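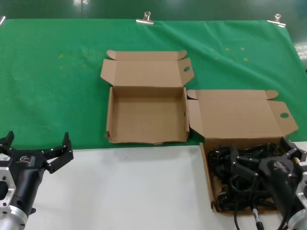

Budget for the table before the arm

6 min read
2023-02-18 — by the automation desk, Tonthorpe Review

Most capital requests for a robot cell put the arm on the first line and leave the rest to a row called "ancillaries". I have read enough of these requests to think the order should be reversed. The arm is the part with a published price. The other rows decide whether the cell earns anything, and they are usually filled in last by someone who wants to go home.

Take cable handling, which is now a common first project for small electrical firms. The job is to move power leads and data cables between cartons, one at a time, so that each pack leaves with the right contents. A person learns it in a morning. For a machine it is one of the harder things on a packing bench, as a cable has no fixed shape and tends to bring its neighbour with it. A request that treats it as ordinary pick and place will be wrong in nearly every row.

Idness, a distributor of replacement leads, put such a request to its board last August. The quote from Flatel covered two arms, grippers, controllers and a mounting frame. It was a fair quote. It did not cover the work surface, the supply of test cartons, or the hours of a technician standing by with a laptop while the motions were tuned. Those hours came to 11 weeks in the first year. The sum set aside for them had been £3,452, a figure carried over from the commissioning of a carton sealer. A carton sealer does one thing to one shape.
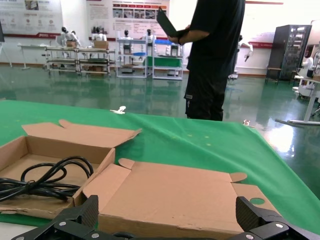 Staff time is the row I would look at first in any plan of this kind. Integrators quote it as commissioning, with a start and an end, and finance departments like it that way. In cable work the end moves. A new connector arrives, or a lead with a stiffer jacket, and the settings that did well with the old stock have to be looked at again. The sensible course is to enter support as a running cost for the whole life of the cell and then argue about the size of it. Idness has now done this. The annual figure is unpleasant, but it can be planned for.

The second row is the work surface and what holds it down. A cloth and a few clips cost next to nothing, and for trials they are good enough. The fault lies in carrying the trial surface into the production budget unchanged. A folded cloth alters the height of whatever stands on it, and a carton that can slide will sooner or later be pushed. If the plan calls for a fixed plate, carton stops or a locating edge, these need drawings, a supplier and a lead time. Mancuso, who make fixtures for bench cells, ask for eight weeks. I have seen project plans that allowed none.

Cartons are the third. Corrugated board with fold-back lids and side flaps is cheap, familiar and awkward. A flap that stands a little further forward takes away room the fingers need, and a lid that leans over the opening does the same. There are two ways to pay for this. The first is to spend on software and trials until the machine copes with the carton as supplied. The second is to change to a plain tray inside the cell and put the carton on afterwards by hand. The second is nearly always cheaper over two years, yet it seldom appears in the request, as packaging sits in another department's budget. 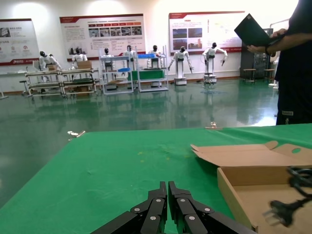 A black gripper at the green-covered table, with an open carton and a coiled power cord at the right.

Grippers deserve a line of their own. The usual choice is a parallel unit with two fingers, which is a reasonable start for mixed leads. Fingers should be bought as consumables, with spares on the shelf from the first day. The same applies to pads and fasteners. None of it is costly, but a missing part can stop the cell for as long as the post takes.

There is a fair objection to all this, which is that a complete budget may kill a project that a partial one would have carried through. I accept that it happens. A manager at a small firm may get one chance to ask, and the full number looks worse than the quote. My answer is that the board will see the full number in any case, spread over four quarters and under headings it did not approve. The next request from the same manager will then be read with less patience.

For firms starting now, I would ask the integrator for a trial with the firm's own cables in the firm's own cartons, priced separately, before any arm is ordered. Flatel will do this and so will most others if pressed. The trial fee should go in as a cost of planning, and it should be written off without complaint if the result is a decision to leave the job with people for another year.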